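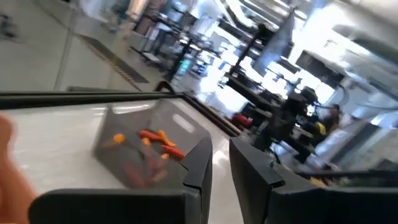 Storage and labeling standard, Memholm site. The group reviewed the draft container standard carried over from the previous meeting. The draft covers open containers used for small parts and consumables on work surfaces in the kitting area and the two adjoining stores. Discussion centered on wall type. A gray mesh basket with fine-weave walls, as on the white tabletop with the small orange pieces inside, lets contents be checked from the side but offers no flat face for an adhesive label. Solid-wall bins take a label but have to be opened or tipped for checking. Agreed that either type may be used, and that mesh containers will carry a hanging tag fixed to the rim.

Minutes of the previous meeting
Accepted with one correction. Under item 3, "quarterly" should read "monthly."

Matters arising
The Berkard store has completed its recount. Of 99 stock lines, 5 did not match the ledger. Three were unit-of-issue errors (packs entered as single items) and have been corrected. The remaining 2 are still open and will be traced against the December receipts.
The request for a second label printer was deferred. Print volume does not support it at present.

Label format
The current label carries part number, description, location code and reorder point. Lemeck asked for the supplier code to be added. The meeting noted that the label is 42 mm wide and that a fifth field would force the description onto one line. Agreed to keep four fields and hold the supplier code in the ledger only. Lemeck's dissent is recorded.
Location codes will be printed without hyphens from the next print run. Existing labels remain valid until they are replaced in the normal course of work.

Reorder points
Warrier reported that several reorder points were set before the change in delivery schedule and are now too low for weekly replenishment. A revised list will be circulated before the next meeting. Until it is approved, stores will order against the old values and record any shortage on the form at the issue counter.

Actions
Stores: issue hanging tags and withdraw tape labels from mesh containers.
Berkard: close the open stock lines and report back.
Warrier: circulate revised reorder points.
Memholm: update the container standard and reissue it as revision 2.

Other business
The issue counter will close at 3:30 p.m. on stocktake days. Notice to be posted at both entrances.

The meeting closed at 11:20 a.m.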